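**Tabletop tidying** (also *surface clearing*) is a class of manipulation task in which a robot arm picks up loose objects from a flat surface and puts them in stated places. It covers household chores such as clearing a kitchen table and shop-floor chores such as sorting parts on a bench. As of the latest edition of this article, machines can do the task under controlled conditions but not to the standard expected of a person in an ordinary home.

## Scope

The term is normally limited to rigid objects light enough for one arm to lift. Laundry, cables and food are treated under separate headings. Wiping the surface afterwards is a separate task, as it needs steady contact force over a wide area.

Vaher divides the work into four stages: finding the objects, choosing an order, grasping, and placing. Most published systems report a single success figure for all four, which makes comparison between them difficult.

## Methods

Early systems relied on stored shape models of every object and failed when given anything else. Later systems learn grasps from recorded trials, either on real arms or in simulation. Simulation is cheaper and can be reset at once, but contact between surfaces is only approximated. Slipping, tipping and slight bending are the usual points at which a simulated result fails to carry over to a real bench.

Blocks and cubes are the standard practice objects. They have flat, parallel faces, which suit a two-finger gripper, and their position can be measured without argument. Stacking is often included because a small placing error becomes visible when the next block is added. Cups and mugs are harder. A mug may be held by the rim, the body or the handle, and the correct choice depends on where it is to go and whether it is full.

## Known difficulties

- **Transparent and pale objects.** Depth cameras commonly return wrong or missing values for clear plastic and glass. A pale vessel on a pale surface gives a colour camera little to work with either.
- **Crowding.** Where two objects touch, there may be no room for a finger between them. The usual remedy is to push one aside first, at the cost of extra time.
- **Support.** Moving a block that has another resting on it requires the planner to notice the upper one. Systems that treat each object alone tend to drop it.
- **Unstated wishes.** A person told to tidy a table knows that a half-finished jigsaw should be left. Machines must be told.

## Performance

The Pirisano bench test, introduced by Khasawneh and Kaplan, scores a system on 117 fixed layouts, each attempted once. An object counts as cleared only if it stands upright in its assigned place when the arm has stopped. In the Wultarden series, which used the same rules, 2149 attempts were logged over 11 object sets. Sets made up of plain blocks gave the highest scores, and sets containing clear cups the lowest.

Speed remains a weak point. Grønli has argued that a success rate quoted without a time limit is of little use to a household, where a slow arm occupies the table it is meant to clear. Pietrzak takes the opposite view for workshops, noting that a slow machine left running overnight may still finish before the morning shift.

## Use outside the laboratory

Shop-floor use is the more advanced of the two. At the Yalçınkaya works, parts arrive in known positions and the set of shapes rarely changes, so much of the finding stage can be left out. Home trials, including those run by Gakis, have kept a person on hand to deal with dropped items.

## See also

Bin picking; Grasp planning; Pick and place 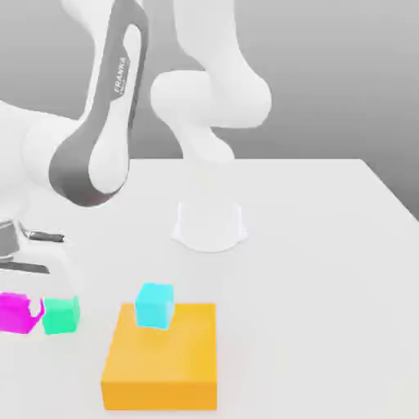

*Article by Raimonds Vaher. Revised in March by Eskil Grønli.*

Simulated stacking layout with a Franka arm. A cyan cube rests on the orange block, with a green cube to the left; the translucent vessel stands further back on the white table.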